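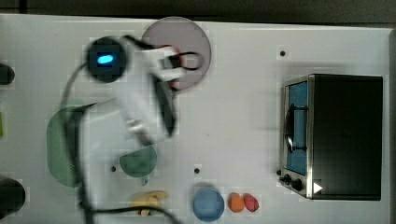 Hello everybody, and thank you for all the kind replies about the May supper. Elaheh Golestani's question has been on my mind since breakfast, so forgive me if I ramble. I do think we should stop borrowing the hall's dinnerware and put together a set of our own, odd pieces welcome – it's friendlier that way, and people remember which plate they ate from! Plain and round like the grayish-mauve one is just what I have in mind, with that slightly darker rim. It looks so nice on a white table.

On 9th March, Elaheh Golestani wrote:
> Are we buying dishes this year or borrowing again? We had 56 people
> last time and I was washing plates between courses. Also, who
> is making the beans?

So, Elaheh, my thoughts, in order:

1. Dishes. Let's collect them. I have 40 dinner plates promised from the Arkell Street folks, and the Guerreiro family has serving trays to spare. 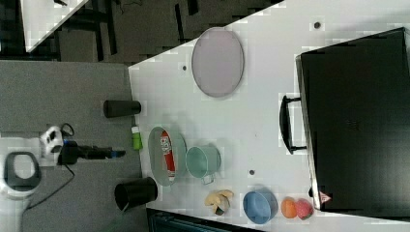 2. Beans. I'll make them if I can use the big oven at Undstead, which holds two roasting pans side by side. I soak mine overnight with a bay leaf and salt them early, whatever my mother used to say about it.
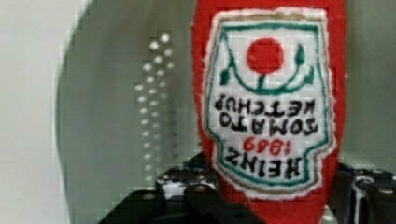 I'd also like to try them with a little molasses this time, but I know some of you feel strongly, so I could do one pan each way and label them.

3. Condiments and cups. Please bring whatever is open in your fridge, and any mugs you can part with.

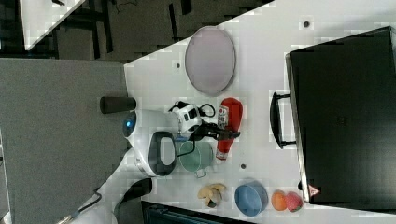
Red bottle and pale green mug, both lying down.

Write back when you can, and do tell me if you're bringing a guest.

Hugs to all,
Your bean cook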